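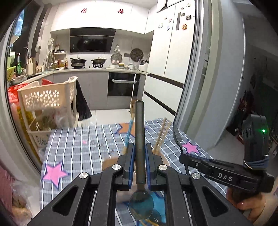
White film on flatware after air drying

Zidodura Home Help > Kitchen > Hard water

Posted by Kálmán Oláh

We moved in January to an area with hard water. Since then my stainless spoons and forks dry with a chalky film, mostly in the bowl of the spoon and between the tines. I wash by hand with ordinary dish liquid, rinse under the hot tap and leave everything in a caddy overnight. The film wipes off with a damp cloth but is back after the next wash. The caddy tray has also built up a crust underneath. The old place had none of this with the same flatware and the same soap.

I would like to know whether the rinse or the drying is at fault, and whether the crust can be removed without damaging plastic. A softener is not possible because I rent.

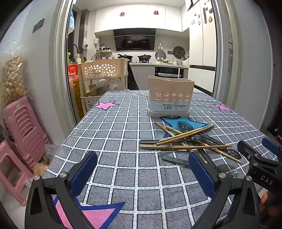 Utensil caddy on its base tray

3 replies

Cundari

Both, but mainly the drying. The film is calcium carbonate left behind when the water evaporates. Whatever volume of water stays on the metal, all of its minerals stay too. A spoon standing handle down holds a small pool in the bowl, and that pool dries last and leaves the most residue.

Rinse with cold water. Shake the caddy over the sink after loading, wait 5 minutes, then towel the flatware dry. Do not leave it overnight. Load spoons handle up if your compartments are deep enough that they don't tip.

For the crust, mix 2 tablespoons of citric acid powder into about 1000 ml of warm water. Take the tray off, soak it, scrub with an old toothbrush and rinse well. Citric acid at that strength is fine on the usual kitchen plastics. Keep it off marble and other limestone counters, and never mix it with bleach. Repeat if the crust is thick.

If there's a printed label on the caddy, peel it before soaking or it will come off in pieces.

Pap

Just use vinegar. Works for me.
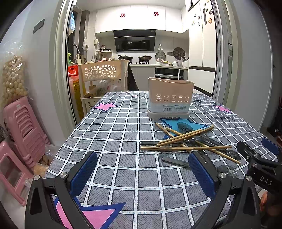 Arketti

Vinegar does dissolve scale, but I would not leave stainless standing in it. Long soaks can dull a cheaper finish, and knife blades are more prone to pitting than spoons. Wipe it on, leave it 2 minutes, rinse, dry.

Agree with Cundari on the towel. One addition: don't set wet flatware straight on a tablecloth. Water caught under a handle dries slowly and leaves the same white edge on the metal, and on dark fabric you will see a ring as well. The ring normally goes in the wash.

Also check how much dish liquid you use. Soap plus hard water makes a gray, slightly greasy scum that looks similar to scale. If the film smears under your thumb, it is probably soap. If it feels gritty, it is scale.

Reply by Kálmán Oláh

Gritty. I'll get citric acid and stop leaving it overnight. Thanks.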